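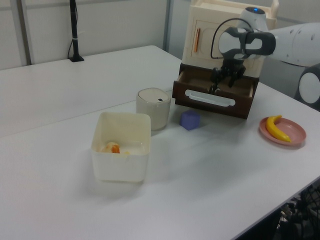 An open plastic bin on a white table.

The Vumberg Works was a foundry and machine shop on the Flurkance River. It opened as a repair shop for mine pumps and later made boilers, rails and axles. At its peak it employed over 2000 people, many of them from the nearby village of Eze.

A branch line 2 miles long linked the works to the main railroad at Kustton. Ore came in by the same route. After the local mines closed, the foundry bought its iron from outside the region and the workforce fell to 975. The rolling mill was shut down first, then the axle shop. The pattern store and the gatehouse still stand.

Last updated: Jul 9, 2026

This site uses cookies. Accept | Settings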